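O Bindero procura pessoas que cozinham em casa, com gosto ou por obrigação, para participarem num estudo sobre tarefas de cozinha feitas por máquinas. Queremos gente que corte legumes, ponha a mesa e arrume as compras quase sem pensar, porque é esse saber distraído que mais falta nos faz.

## O que queremos perceber

Há anos que se ouve dizer que as máquinas vão tomar conta da lida da casa, e a verdade é que cá no laboratório andamos bem mais devagar do que os anúncios dão a entender. Há tarefas que nos parecem próximas e outras, como dobrar um lençol de elástico, que nos deixam com vontade de mudar de profissão! O projeto Calen, coordenado por Boonmee Chaimongkol, quer saber o que as pessoas esperam de uma máquina na cozinha: onde a deixariam mexer, em que momento a mandariam parar, e o que nunca lhe entregariam (a faca da avó, por exemplo, já apareceu em várias conversas).

Nesta fase trabalhamos com legumes. Um pepino é um belo professor: comprido, irregular, com a mania de rolar quando menos convém. Qualquer pessoa o segura com a mão esquerda enquanto pensa noutra coisa, e é muito difícil explicar a um braço robótico quanto deve apertar e em que ponto.

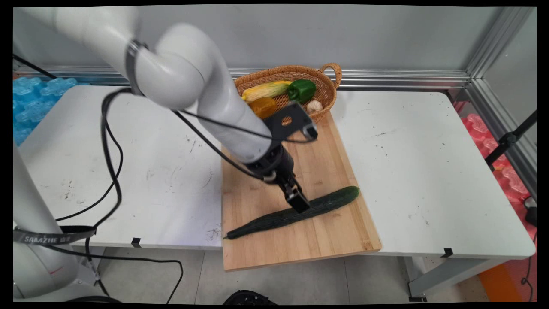 ## Como vai ser a participação

Cada pessoa vem a 2 sessões, sempre à segunda-feira, no nosso espaço da Ruangrit. Na primeira, prepara legumes à sua maneira, com uma tábua e os utensílios que preferir (pode trazer os seus, se lhes tiver apego), e vai-nos contando o que faz. Na segunda, assiste ao braço a tentar tarefas parecidas e comenta à vontade. Os comentários impacientes são muito bem-vindos e costumam ser os mais úteis.

Temos lugar para 24 participantes. Oferecemos 200 euros pela participação completa, pagos no fim da segunda sessão, e um lanche que, modéstia à parte, já ganhou alguma fama.

## Quem pode inscrever-se

- Maiores de 18 anos que preparem refeições em casa com regularidade
- Pessoas canhotas, que nos têm faltado bastante
- Quem tenha trabalhado em cantinas, restaurantes ou mercearias
- Pessoas com pouca força ou mobilidade nas mãos, com todo o apoio de que precisarem

Não é preciso perceber nada de robótica, nem gostar dela.

## Inscrições

Escreva-nos pelo formulário do Calen, disponível na página do Bindero, ou deixe o seu nome na receção da Ruangrit. Conte-nos em poucas linhas o que costuma cozinhar e qual a tarefa de que se livrava já amanhã. As inscrições estão abertas até ao fim de dezembro e respondemos a toda a gente, mesmo que às vezes demoremos uns dias.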